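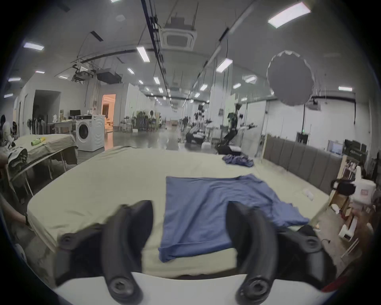 Blue cloth on the bed, lower edge folded over.

Looking After Records, Tapes and Discs at Home
Posted Mon 11 January by Deepika Mudaliar

Most of the music in our house is older than the shelves it sits on. These are the habits that have kept it playable.

Storing records
Stand records upright and keep them snug enough that they don't lean. A stack laid flat will warp the ones at the bottom. Keep the shelf away from radiators and out of direct sun. In August I pull the blinds on that side of the room by noon.

A shelf 32 inches wide holds more weight than people expect. Screw it to the studs. Ours came down once with only wall plugs holding it, and two sleeves split along the spine.

Paper inner sleeves shed dust. Replace them with lined ones as you play each record, a few at a time. A pack of 25 lasts me a good while.

Cleaning
Dry brush before every play. Hold the brush lightly on the record, let it turn twice, then sweep outward. For fingerprints, use distilled water with a drop of plain dish soap on a soft lint-free cloth, and follow the grooves. Keep the label dry. Rinse with more distilled water and stand the record in a clean dish rack for an hour.

Wash the cloths on their own, without fabric softener. Softener leaves a film, and the film ends up in the grooves.

Cassettes
Rewind before putting them away. If a tape squeals, wind it all the way forward and back once before you blame the player. Clean the heads with a cotton swab and isopropyl alcohol, and give it ten minutes to dry. My neighbor Rodel Talavera does his every 25 hours of playing – I do mine when the high notes go dull.

Compact discs
Wipe from the center straight out to the rim, never in circles. Cracked cases can be swapped for blank ones. Save the paper tray card from the back, it lifts out if you pop the tray first.

Keeping track
With 400 albums I was buying things twice. A plain notebook by the shelf fixed it – artist, title, and which shelf. I file the quiet piano and ambient records together on shelf 4, by the armchair, and everything else goes by artist.

Next time: cleaning a dusty speaker grille without pushing in the cone.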